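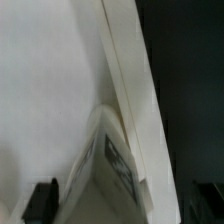

Wrist camera view, cream thing against the white panel. Blurry, like most of my first afternoon.

2 Jan 2018

So I've spent the quiet bit of the holidays in the workshop at Mestden, teaching a robot arm to pick things up by driving it myself, and my neck will never be the same. A few of you asked how it was going after my moan last month, so I've made a cup of tea and will try to put it all down in some sort of order.

The way we do it is that I hold a controller in my right hand (it's called the Drandeler, it looks like the handle off a posh umbrella, and the trigger closes the gripper) and the arm copies me. Everything gets recorded while I do it: where the arm was, how far the fingers were open, what the little camera on the wrist could see. Do that enough times and the software has something to learn from. Agnes Gillies set the whole thing up and she wants 900 goes by May. I'm on 534, and I'd like it known that I started at the same time as the decorating, which is still on its first coat.

I thought it would be easy! I've picked things up all my life. But with your own hands you never think about coming in, you just sort of arrive, and with the arm you have to decide. Do I come down from above? Do I slide in from the left and hope the other finger clears the panel? When something is leaning right up against a panel there's hardly anywhere for the far finger to go, and I lost most of one evening to knocking things over and setting them up again. Agnes watched me for a bit, ate a satsuma and said "slower", then went home.

She was right, mind you. My early goes were all rush. I'd whip the arm across, stop dead, wobble, then creep in the last bit with my tongue sticking out. The camera hates it too, it all goes to smears, and you can see it in the picture up top, where the printed patch on the cream thing could be anything at all. If I can't read it I don't suppose the software gets much out of it either. Agnes had me throw out 200 of my first recordings, which hurt, and I sulked round to the Ogilvie for chips.

Since then I've been doing it to the radio. Not the chatty stations, I start listening and forget what my hand is doing, but something with a slow beat, and I try to keep the arm moving at one speed all the way in. It's much better. I also stopped trying to fix mistakes in a panic. If I come in crooked I back off, take a breath and come in again, and Agnes says those are worth keeping anyway as the arm needs to see someone getting out of trouble.

My best tip, if you ever end up doing this, is to watch the screen and leave the arm alone. I kept looking up at the real thing, and then my left and the gripper's left were having different conversations. Looking through the wrist camera, the two fingers are down at the bottom, one either side, and you just steer until what you want is between them. I got quite fond of the blocks with the black and white square stickers on, they're so easy to spot against all that white and grey. 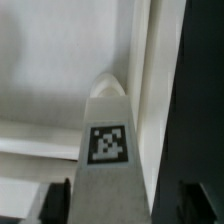 What's next

We've got 3 more sessions booked this month, and then the arm goes over to Hedemgate so that somebody else can have a turn driving it. Agnes wants more than one person's habits in there, which I'm choosing not to take personally. I do come in from the left nearly every time, I checked.

If anyone has a decent cushion for a workshop stool, please say so in the comments. I've tried a folded coat and it slides off.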